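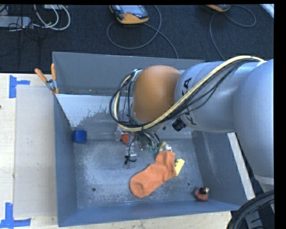

Visit report: Galanis sheet metal works, Prostbridge
Savvas Fragkou, 8/23/26

The works at Prostbridge makes metal bins, trays and liners for storerooms and packing benches. It occupies a single-storey building on the old canal road, with goods in at the north end and a small front office at the south. The open day was arranged for existing buyers of the Dresteo range. We hold a stock of Dresteo bins at our own stores and wanted to see how the larger sizes are made before placing the autumn order.

Sheet store and cutting

Sheet arrives flat on pallets and is kept indoors on racking along the north wall. Each pack is tagged with its grade and date of receipt, and the oldest is drawn first. Sheets are wiped down before cutting. Two grades were on the racks, plain and pre-coated, and the plain grade accounts for most of the output.

Blanks are cut on a guillotine with a 2000 mm bed. The corners are notched in a separate press. The operator checks the first blank of each run against a steel template and then one in every 26, a figure that was chosen to suit the size of a stack on the trolley. Offcuts large enough for trays go back to the rack. The rest goes into a skip by the loading door.

Folding

The large bin is folded from a single blank, with the end walls brought up first and the side walls second. Walls may be folded upright or with an outward slope. An outward slope lets empty bins nest for transport, at the cost of some floor area. Upright walls give the full floor but the empties have to be stored side by side. Galanis makes both, and the price is the same.

Wall height was a subject of some discussion among the visitors. A tall wall keeps loose goods in, but a person of average height working at a bench has to reach over it, and small items in the far corners are difficult to see. For bench use the works recommends a bin no longer than 600 mm. Our own are longer than this. Staff at our stores have asked more than once for a lower front edge, and I was told this can be done as a special order with a minimum quantity of 6.

Inner panels

The most useful part of the visit was the section on sloping inner panels. A panel is set at an angle inside the bin so that small goods slide towards the middle of the floor and do not lodge against the wall. The works supplies it either fixed or as a loose part. Fixed panels are neater and leave no gap for screws or washers to fall behind. Loose panels can be lifted out for cleaning. We asked about the gap at the lower edge and were shown a folded lip that closes most of it. I would prefer the loose type with the lip.

Finish and wear

Bare metal scuffs quickly wherever parts are tipped in. This is a matter of appearance only, provided the surface has not been cut through to a burr. Pale streaks on the walls come from goods dragged up the side on the way out. The works does not try to remove them on bins returned for repair, and rubs down only the rim and the corners.

One point of practical interest is glare. A new grey floor under a strong overhead lamp shows bright patches, and clear plastic or polished parts lying on it are hard to pick out. A matt coating, sold under the name Sultero, is offered for the floor and inner panel. Samples were laid out under a bench lamp. The coated sample was easier on the eye. It also marks more readily, and the coating adds a week to delivery.

Benches and floor

The inspection room has wooden tabletops on steel legs. The wood is preferred to a steel top on grounds of noise, and a bin set down on it does not slide. The tops are sanded each July during the summer shutdown. Visitors should note that the cutting hall is loud and that ear protection is handed out at the door.

Points for our stores

Order the loose inner panel with the folded lip for trial in one bay.
Request a quotation for the lower front edge.
Borrow a coated sample and try it under our own lighting before deciding.
Ask the carrier whether nested bins can be sent without interleaving card. The office at Prostbridge was unsure and has promised a written answer.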